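Tratden Dish Rack, White Wire

Item 347. Countertop rack for plates, bowls and cups. Supplied by Wovstead. Suitable for small kitchens and short runs of counter. 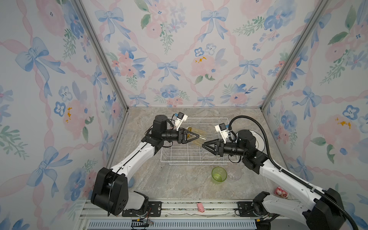
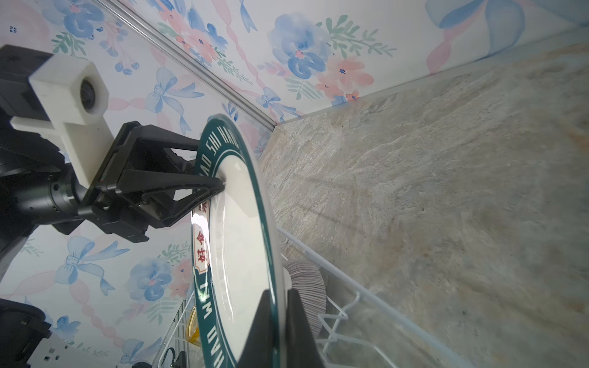
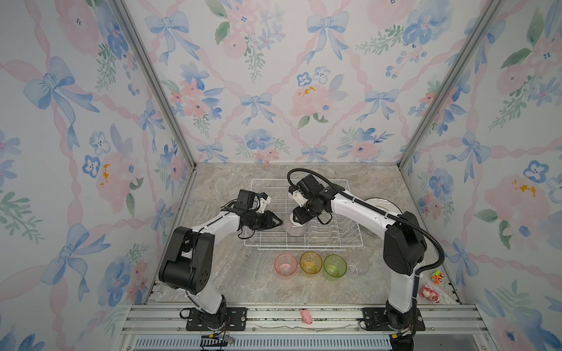
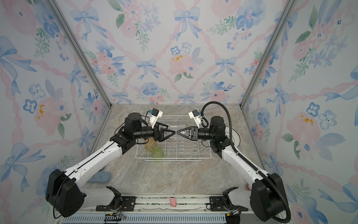

Third picture: rack with striped bowl, four translucent cups in front. Cups and plates sold separately.

Construction
Rectangular wire frame, white finish. Parallel vertical tines hold plates on edge. Bowls can be tipped against the tines. The rack stands directly on the counter and needs no wall fixing.

Loading
Plates go in first, from one end, all facing the same way. Maximum 10 plates. Leave one gap between plates with a wide rim. Lightweight plastic cups should be placed last – they shift if heavier pieces are moved behind them.

Care
Wipe the wires with a damp cloth and dry after use. Do not use scouring pads or chlorine cleaners. Check the coating at the welds every 30 days and remove lime with diluted vinegar.

Ordering
Sold singly or in cartons of 10. Orders over 200 units ship on pallets from the Kiloncombe warehouse. Spare feet are listed under Accessories.

Trade inquiries: Lovisa Boström
Returns and damaged goods: Said Salem
Page revised 2021-09-27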